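Stastodum launches Paju, a one-drawer cabinet for small rooms

PRESS RELEASE - for immediate use
8 May 2020

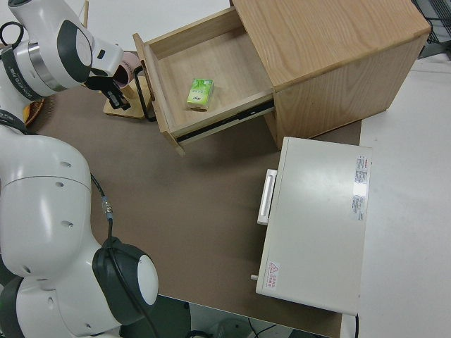
Paju cabinet in pale wood, drawer open. Picture: Stastodum

Furniture maker Stastodum today adds Paju to its Fekness range. One cabinet, one drawer, light wood. Meant for the top of a table or a deep worktop, where the small stuff piles up and there's no room for another cupboard.

Orders open now through the Stastodum web shop. Price £59, delivery included on the UK mainland. First deliveries in 30 days, a bit longer for Scotland and the islands.

The idea came out of kitchen visits the design team made in March. Same thing in nearly every home: tissues, batteries, tape, the spare key, all living in a fruit bowl.

"People have plenty of big storage, it's the little things that end up all over the table," said Ilze Koppel, head of design at Stastodum. "We wanted a drawer you can reach sitting down. Pull it, take a tissue, push it back. Thats the whole brief really."

The drawer runs on a black metal slide, with the pale wood carried through to the drawer floor. Top and sides show the grain. The top is flat and can be used as a shelf for post, a lamp, a plant on a saucer.

Paju comes assembled. No tools, nothing to screw together. Wipe with a damp cloth, dry after. Don't stand hot pans on it.

Arūnas Kairys, who runs the workshop, said the slide took longest to get right. "We went through 6 before we settled. The early ones were noisy, or they dropped at the front when you pulled the drawer right out. This one we're happy with."

Early buyers got theirs in April as part of a home trial. Most put it in the kitchen, a few in the hall, one next to the sewing machine. Feedback was good on the drawer and mixed on the lack of a handle choice, so a second handle is being looked at for the autumn. No date for that yet.

Also coming: Flesa, a matching tray for the inside of the drawer, with two compartments. Sold separately, price to be confirmed. Retailers who want both on the same order should say so when they get in touch, otherwise the trays will go out later on thier own.

Trade terms
Minimum order six cabinets. Samples can be lent to shops for two weeks, return carriage paid by Stastodum. Display cards on request.

Notes to editors
Stastodum makes small furniture for kitchens and halls. Paju is the second piece in the Fekness range, after the wall shelf. Further pictures and a sheet with full measurements are available from the press desk. Please credit Stastodum with any picture used.

Press contact: Montserrat Carrasco, press desk
Trade enquiries: Chun-yin Lu, sales

ENDS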